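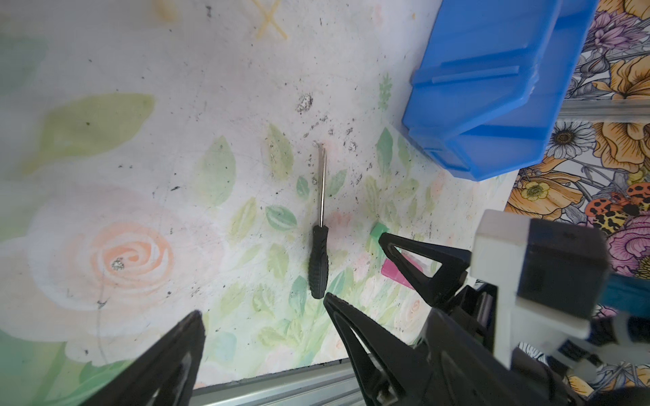 Report no. 13

2024-08-19

**Colletness food history project: progress report to the Merska Fund**

This report covers work since March on the book of oats, barley and pease cookery. It follows the headings in your grant letter.

**Reading and transcription**

The main source is still the run of household recipe books held at Colletness. We have now transcribed 101 recipes in full, against a target of 200 for the whole grant. The rate is slower than we planned. Two of the books are in a cramped hand and the cooks shortened words in their own ways, so each page has to be read more than once. "Gr." may be groats, grated or green, depending on who was writing.

Pease pudding appears far more often than we expected, and in more forms. Some versions are boiled in a cloth, some baked in a dish, and one is set cold and cut into slices for frying. We had meant to give pease a single chapter. It will now have two, with the second on soups and pottage. The chapter on barley drinks will be cut to a short section at the end of the barley chapter to make room. 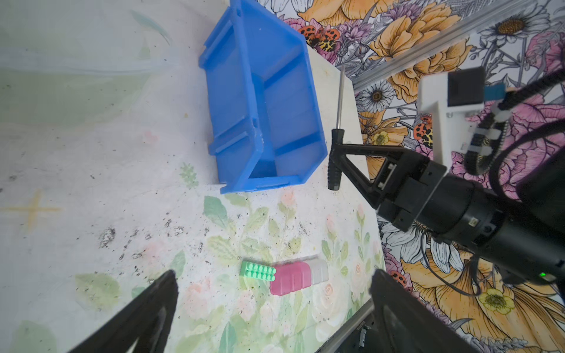
The barley chapter is in full draft. It deals with broths, puddings and the use of barley meal in flat breads, and has a page on how pot barley and pearl barley differ in the kitchen. The oats chapter is half written. The missing part is the section on fermented oat dishes, where the written recipes say very little and we are relying on later printed accounts.

**Test cooking**

Each recipe that goes in the book is cooked at least twice. We have finished 13 this way. Most needed changes only to the quantities, which in the originals are often enough for a large household. Results so far:

- Barley pudding with currants: works well. The first oven setting was too hot and the top split.
- Baked pease: good flavour, dry at the edges. To be tried again with more stock.
- Oat and onion stuffing: no changes needed.
- Barley broth with sorrel: too sour at the quantity given. Halved in our version, with a note to say so.
- Cold pease slices: would not hold together in the pan. Still open.

Whole dried peas have been hard to get in small amounts. Tan, the wholesaler we used last year, now sells them only by the sack. We have bought one sack and will keep to it for the rest of the tests.

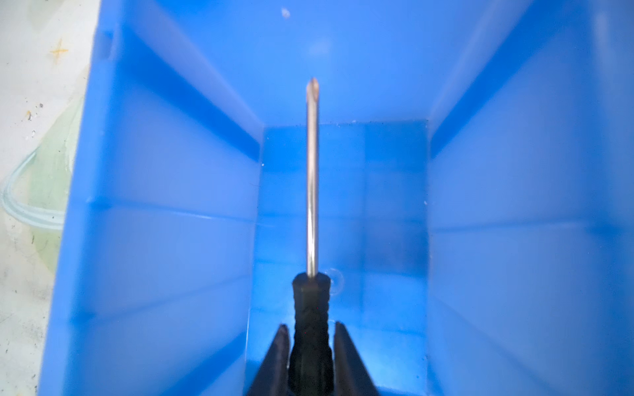
Where a recipe fails on both attempts we will print the original wording without a modern version. We would like your agreement to this, as the grant letter says every recipe should have one.

**Publication**

Cisia Press has read the barley chapter and asked for shorter footnotes and a glossary. We have agreed to both. They would also like the title changed, and we have sent them two alternatives.

**Spending**

Spending is within budget under all headings except ingredients, which is over by the cost of the peas. We ask to move the difference from travel, where there is money left.

**Next period**

Finish the oats chapter, start on the first pease chapter, and go back to the cold slices with a coarser mash. The glossary will be built up as we go.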